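Hand-held gripper sessions – common questions
Triltitz robotics lab, bench rules

Who can run a session?
Anyone signed off by Nélida Cabral or Ebuka Nnaji. Sign-off lasts until September, then you redo it.

What should be on the table?
Only items on the task sheet. Pointed tools stay flat on the surface between takes and are never passed hand to hand.

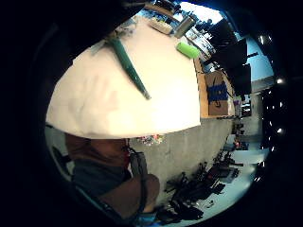

Can a second person be in the room?
Yes, if they have agreed to be recorded. Ask before you start – a face in a take means the whole take gets deleted.

How long can I go without a break?
52 minutes. Swap hands or swap operators after that.

What about the floor?
Bags, packaging and cables go clear of where the operator stands.

Who do I tell if a gripper finger cracks?
Stop and ring extension 1186.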